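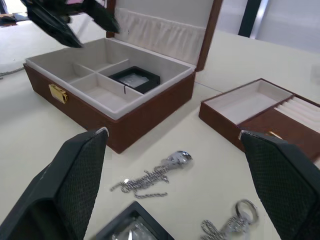

Jewellery box, lid up, tray out on the table.

Right, quick one before the school run. I've had it with people telling me to buy a bigger jewellery box. Sella do one with 69 compartments. Sixty nine! Who has that many kinds of anything? Pellow want 139 quid for theirs and it's basically drawers.

My view, for what it's worth. Small box, few sections, and take the tray out. Properly out, on the table, next to the base. Most of us only ever use the top layer and whatever's underneath goes in there to die. Mine had a brooch I'd blamed my sister for. Sorry Zsófia.

And tip the lot out first. Don't do it one earring at a time, you just end up putting everything back were it was. Ten minutes of mess. Fine.

Also, not everything in a jewellery box has to be jewellery. Purists hate this. But a little compartment is a little compartment, and if paper clips live in it and you always know where the paper clips are, then it's doing its job. Better than the kitchen drawer. 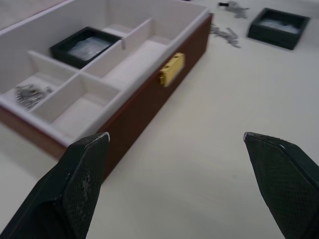

Araba Appiah disagrees and wrote to tell me so: clips scratch, clips snag chains, and a box with a lining deserves better than stationery. She keeps hers in a mustard jar and has done since 2000.

OK, fair on the chains. Keep them well apart. But I'd still leave a section or two with nothing in, becuase a full box is one you stop putting things back into. Then it's the windowsill again, and the saucer, and the

No, got to go. More on saucers in November.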